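Unit 3: Evaluating a packaged two-arm manipulation kit

Course reader, section 3.2. Prepared by Savita Malhotra. Lab sheets by Yogesh Yadav.

The product under review in this unit is the Loltarska bench kit, sold by Kenduvia as two arms with parallel grippers, a wrist camera for each hand, and the Plosulent recording software. We treat it as a purchasing case. Read the vendor's task list first, then decide which entries you would accept as evidence of general handling ability.

3.2.1 Transparent objects

The vendor lists "drink containers" as a supported class. Clear plastic is a hard member of that class. Color segmentation picks up the cap and any label; between them the body takes on the color of whatever lies behind it, plus highlights that move with the camera. At close range the molded ridges add curved edges that do not match the outer contour. 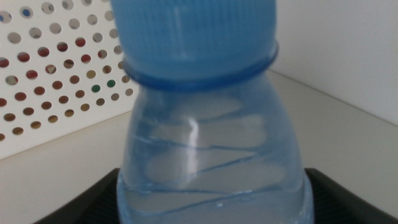
Fig. 3.1. Wrist view at close range. Note the vertical highlight on the body and the contrast of the blue cap and neck ring.

Two consequences for the review:

Depth. Stereo and structured-light sensors tend to return holes or background depth on clear walls. The kit ships without a depth sensor, so the policy works from color images alone.

Scale. Once the object fills most of the view, the table edge gives little help in judging distance. Ask the vendor how the final approach is controlled.

3.2.2 Shared workspace

With two arms on one table, each wrist camera will at times see the other arm's gripper. A detector trained on single-arm data may treat those fingers as clutter or as a target. Check whether the training set covers this case.
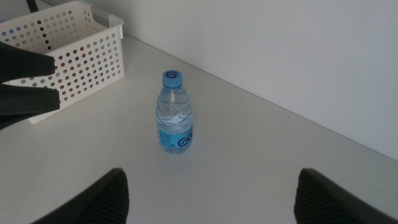

Fig. 3.2. Wrist view at longer range. Bottle ahead of the open gripper; fingers of the second arm at left, in front of the perforated basket.

The perforated basket wall is a second source of error. A regular hole pattern with mixed colors showing through gives strong, repeated features, and a matcher can lock on one hole too far over. Compare this with the plain wall and tabletop, which give almost none.

3.2.3 Lab task

Each group is assigned a log of 761 episodes in Plosulent format. Draw 15 at random and record, for each, the grasp result, the arm used, and whether the other gripper enters the wrist view. Report failures by cause. Do not merge "slipped" with "missed".

Submit 2 pages plus the table. Su's notes on inter-rater agreement (section 2.4) apply here: have a second group member score the same draw before you discuss it.

Reading for next time: Loltarska integration manual, chapters on gripper force limits and camera calibration.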